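Review: Comine Replacement Finger Set for Parallel Grippers

Reviewed for the Clirgate equipment library, 3/6/19

The Comine finger set is sold as a direct replacement for the molded fingers supplied with most small parallel grippers. The Clirgate laboratory fitted one pair to a tabletop arm used for household handling work, chiefly the folding and moving of cloths on a kitchen counter. The review period closed after 3,407 grasp cycles.

Installation was simple. The screws supplied were of the correct length, and the arm required only a short recalibration. Grip on knit fabric was good from the first day, and the wide opening allowed the arm to approach a bunched cloth without pushing it away.

The fault appeared at cycle 1,762. The operator heard a click on closing and stopped the arm, as the site rules require. Inspection found a seam running diagonally across the face of each finger, rough and worn along its line. The fingers still closed squarely, and work continued at reduced force under daily inspection.

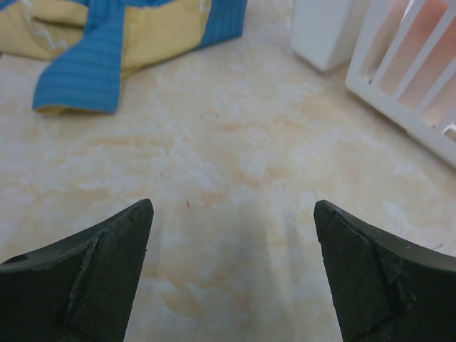 Oluf Lund wrote in response that the Nomthorpe site had seen the same seam open on two pairs, and that in one case a flake of finger material was found in a folded towel. He asked that the set not be used near food until the maker replies.

The reviewers support that request. A finger that sheds material is a safety matter even when it still holds its load — and the manual gives no wear limit and no inspection interval. Comine was notified in September and has not yet answered.

Rating: 5 out of 10 for cloth handling. Not approved for food areas. Spare sets remain in cabinet 8.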